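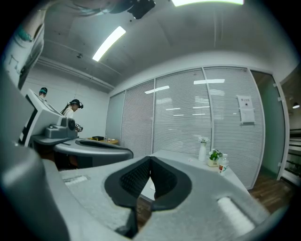
Gripper Fault FAQ: The Slipping Cube

Last updated in March, after the arm at Derkdale tried to put a cup down inside a table.

What went wrong?

The marker cube on a hand-held gripper tells the tracking software where the gripper is. On a number of our Putoteck units, the bracket that holds the cube had worked itself slightly out of line. The software went on trusting it completely. So did we, for 268 recordings.

What happened at Derkdale?

A robot arm running a policy trained on those recordings reached for a spot below the tabletop and pressed until its force limit tripped. The cup didn't make it. The table has a dent, and people now bring visitors to see it.

Was anyone hurt?

No. The operator was outside the taped area with a hand on the stop button, where the rules put operators. The rules have been much more popular in the weeks since.

How could a cube move without anyone noticing?

Very slowly. The bracket screw was tightened to feel, and feel varies by person and by how close it is to lunch. A tilt too small to see at the bracket turns into a real error by the time you get to the fingertips.

Are all 268 recordings lost?

We have recovered 235 by working out the tilt from the calibration clips at the start of each session. The rest have no calibration clip. If you skipped yours to save time, we hope the time was well spent.

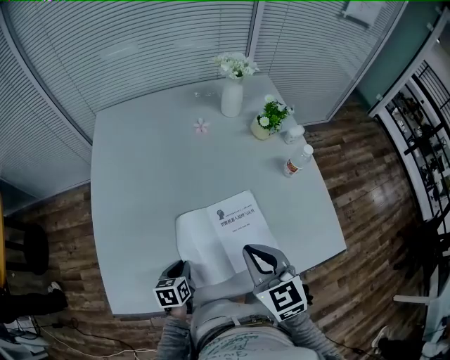
How do I check my gripper before a session?

Close the fingers fully, hold the gripper in the calibration jig, and run the alignment check. Then open and close the fingers 3 times and run it again. If the two results don't match, put a red tag on the gripper and leave it on the repair shelf.

Can I tighten the bracket myself?

Please don't. An overtightened bracket cracks, and then we get to write a second FAQ. Repairs go through Tươi Lý, who has the torque driver and will want it back.

Is there a permanent fix?

Trisberg is making us a pinned bracket that can only go on one way. The sample passed 400 open-and-close cycles with no shift we could measure. Until the new parts arrive, check before every session and again after any drop — including the small drops that you feel don't count.

When will the arm run again?

Once Hứa, the retrained policy, has passed its tests over a foam block. It gets a real table after that, and a plastic cup.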